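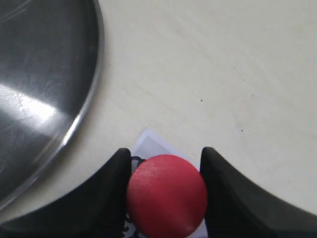 Red ball with a lightly textured surface.

Community Help — Children's Therapies and Family Support

Does a school-based speech and language referral close when a child moves to another school?

Posted by Parent_Lekel on 20/04/2019

My son is 5 and was referred for speech and language therapy by his present school in Lekel. He has had an initial assessment and we were told that he had been placed on the list for a block of sessions. We are moving house before September and he will start at a school in Sindness, which I understand falls under a different team.

I should be grateful if someone could confirm whether the referral moves with him or whether it is closed and the new school has to begin again. The letter we received gives a reference number but does not mention changes of address. I have asked the present school twice and been given two different replies. I would also like to know whether the assessment report remains valid, as I would prefer that he did not have to repeat it.

Dilruba Majumder
Family Liaison, Plurnness Centre
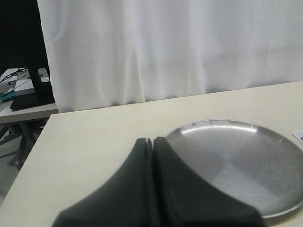
Children's Therapies Team, Plurnness Centre

Thank you for your enquiry. The position depends on whether both addresses are served by the same provider. Lekel and Sindness are covered by separate teams, but both report to this Centre, and a referral is therefore transferred and not closed. Your son will keep his original referral date. He will not be placed at the end of the Sindness list.

The transfer does not take place automatically when a school place is accepted. A parent or carer must complete the Change of Circumstances form and return it to the team named at the top of the referral letter. Please quote the reference number and give the name of the new school, the expected start date and a telephone number on which you can be reached during the school holidays. Forms are normally processed within 38 working days, so we would advise you to send yours as soon as the move is confirmed.

An assessment report is accepted for 50 weeks from the date on which it was signed. After that the receiving therapist may ask to see the child for a short review, which is less detailed than the first assessment. You may request a copy of the report for your own records at any time, and we would encourage you to give one to the new school's special needs co-ordinator.

Families moving to Cheon should note that different arrangements apply there, and a new referral is required.

rowanberry

We did this move the other way round, Sindness to Lekel. The form was fine but do ring to check that it has arrived. Ours had not been logged and we only found out when I telephoned regarding something else. They did honour the old date in the end.

M. (grandparent)

I believe you have to go through your GP. That was certainly the case for my granddaughter, although it was some years ago and it was for hearing, so it may not be the same.

This page has been viewed 2,731 times. Replies are now closed.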